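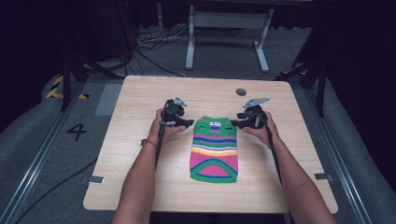

小件针织衣的平铺、折叠与收纳

换季的时候，我家最难收拾的从来都是那些巴掌大的小毛衣，大衣和被子反倒省心。孩子小时候穿的、家里小狗穿的、朋友手织送来的，软塌塌地堆在抽屉里，一拉开就滚成一团。前阵子我把它们全部翻出来重新理了一遍，顺手把做法写下来，给同样舍不得丢小毛衣的朋友们参考。

先说桌子。找一张平整的桌面就好，浅色木纹的最合适，彩色条纹放上去看得清清楚楚，哪里歪了一眼就知道。桌面擦干净，等它干透再放衣服。桌上如果有走线的小圆孔，衣服别压在孔上，线头钻进去勾住了很心疼的（我勾过一次，补了整整一个晚上）。

第一步：放正

衣服竖着放，领口朝上，下摆朝自己。有领标的把领标当成记号，让它待在上方，这样一叠衣服拿在手里，方向都是一致的。像绿、粉红、蓝、黄、白这样一道一道的条纹款，其实最好叠，条纹本身就是尺子，横着看齐不齐就行了。没有条纹的素色款，就拿下摆的边对着桌沿比一比。

第二步：抚平

从中间往两边轻轻推，再从上往下顺一遍。千万不要捏着两边使劲拉，针织的东西一拉就变形，回不来的。下摆带弧形边的款式要多花一点功夫，弧边容易往里卷，用手掌盖上去，停几秒钟再松开，比来回搓有用得多。

第三步：收两边

左右两手各拿住衣服的一侧，先左后右，往中间折进去，每边折掉三分之一左右。有袖子的先把袖子顺着身子放好再折，没有袖子的直接来。上窄下宽的小衣服，折完会变成一个长条，上头可能比下头薄一些，没关系，下一步就会匀过来。

两个人一起做也很好玩。我和谢天佑（Tin-yau Hsieh）就是一人管一边，他手重，我总要喊他慢一点！

第四步：对折

从下摆往领口折一次，厚的折到这里就可以收工了；薄的再对折一次，成一个小方块。折好以后用手掌压一压，把里面的空气赶出来，别用膝盖压，也别拿重东西压过夜，花纹会扁掉。

第五步：装盒

我用的是Memthorpe的浅抽屉盒，竖着插放，折边朝上，一件挨一件，像书一样。不要塞得太满，手指要能伸进去。每盒放一个小香包，香包用纸包一层，不要直接贴着毛线。颜色鲜艳的和白色的分开放，粉红和大红尤其要当心，潮湿的时候会染到旁边去。

顺便说说洗

收之前一定要洗过，穿过一次的也要洗。冷水，中性洗剂，按压着洗，不拧。捞出来用干毛巾卷起来吸水，然后平铺晾在阴凉的地方。挂着晾会越晾越长，小狗的衣服晾成了小马的衣服，这种事我家也发生过。

要是领标已经松了，趁这个时候缝两针。起球的地方用小剪刀一颗一颗剪，急不得，边听广播边剪最舒服。

几个常碰到的麻烦

折完老是弹开：多半是抚平的时候没赶走空气，打开重来一次，第二步慢慢做。

条纹对不上：先看领口是不是歪了，领口正了，下面自然就顺了。

下摆还是卷：盖一块微湿的薄棉布，熨斗悬在上面给一点蒸汽，不要碰到毛线，凉透了再折。

放久了有味道：7月天好的时候拿出来透透气，放在通风的阴凉处，下午收回来重新折一遍，顺便换个折痕的位置。

苏雅雯（Ya-wen Su）上次来信问，织得特别松的镂空款怎么办。我的做法是不折，松松地卷起来，外面包一张白棉纸，放在盒子最上层。钩了小花的也照这样收，花朝外，卷的时候垫一点纸。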